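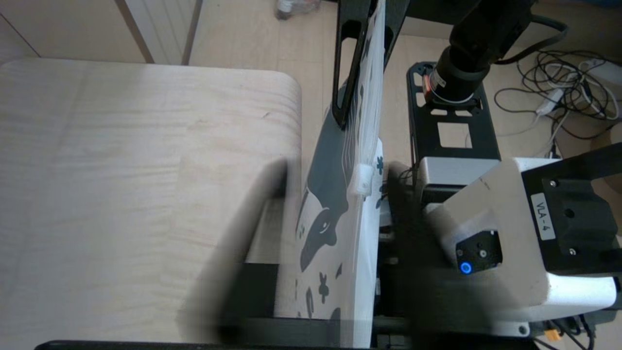 Pinza del brazo VLA-4 con una lámina estampada, fina y brillante, sujeta por el borde superior.

Trucos de taller > Mantenimiento > Brazos y pinzas

Buscar en los trucos... Ir

Pinza de dos dedos: limpieza, apriete y ajuste para láminas finas

Las bolsas, los films impresos y los plásticos blandos dan más problemas de agarre que una pieza rígida. Casi siempre el fallo está en los dedos, en su paralelismo o en la fuerza de cierre. Estas notas corresponden a un brazo de sobremesa con dedos ranurados, montado según la guía de Sketau, con el contador en 3.689 ciclos en la última revisión.

Antes de tocar nada

Llevar el brazo a la posición de reposo, abrir la pinza y cortar la alimentación en la regleta. Esperar a que se apague el indicador de la muñeca. El eje que sostiene la pinza puede caer por su peso al quedarse sin par; conviene apoyarlo antes en un taco de espuma.

Limpieza de los dedos

Paño sin pelusa y alcohol isopropílico, poca cantidad. Nada de acetona ni de limpiacristales con amoniaco. La ranura de cada dedo acumula polvo y restos de adhesivo en las esquinas; un palillo de madera basta. Dejar secar con la pinza abierta. Si la cara de contacto está pulida por el uso, un par de pasadas de lija muy fina, siempre en el mismo sentido, y volver a limpiar.

Tornillería

Revisar primero los tornillos de los dedos y después los del soporte y la placa de la muñeca. Se aprietan a mano con llave corta, en cruz cuando hay más de dos. Un punto de pintura entre cabeza y soporte permite ver de un vistazo si alguno ha girado. Los tornillos que entran en plástico no llevan fijador: lo agrieta.

Paralelismo

Cerrar la pinza despacio sobre una tira de papel. Tirar de la tira por la punta de los dedos y luego por la base. La resistencia debe ser la misma. Si por la punta sale sin esfuerzo, aflojar los 2 tornillos del dedo móvil, cerrar con la tira puesta y volver a apretar en esa posición. Repetir la prueba.

Fuerza de cierre

En el programa Trirovano, el límite de par para láminas se deja en el 12 %. Con más, el film se arruga y queda marcado; con menos, resbala al levantarlo. Para bolsas con cierre o clip, coger por el borde superior y lejos de la pieza rígida, que separa los dedos y reduce la superficie de contacto. Subir en vertical y a velocidad baja hasta que la lámina cuelgue libre de la mesa.

Cables

El mazo de la muñeca necesita holgura en todo el giro. Comprobarlo moviendo el eje a mano, sin tensión, de tope a tope. Las bridas, flojas: debe poder pasar la punta de un destornillador. Los conectores se sacan tirando del cuerpo. Las bridas de velcro Peltonen de 12 mm aguantan bien y se reutilizan.

Puesta en marcha

Conectar, hacer la referencia de ejes y lanzar 2 aperturas completas sin carga. Si la lectura de posición con la pinza cerrada difiere de la anotada en la revisión previa, recalibrar el cero antes de trabajar. Anotar el contador de ciclos y el valor de cierre en la hoja de la máquina.

Próxima revisión de esta pinza: julio.

Contacto | Aviso legal | © Brodlow, trucos de casa y taller | Volver arriba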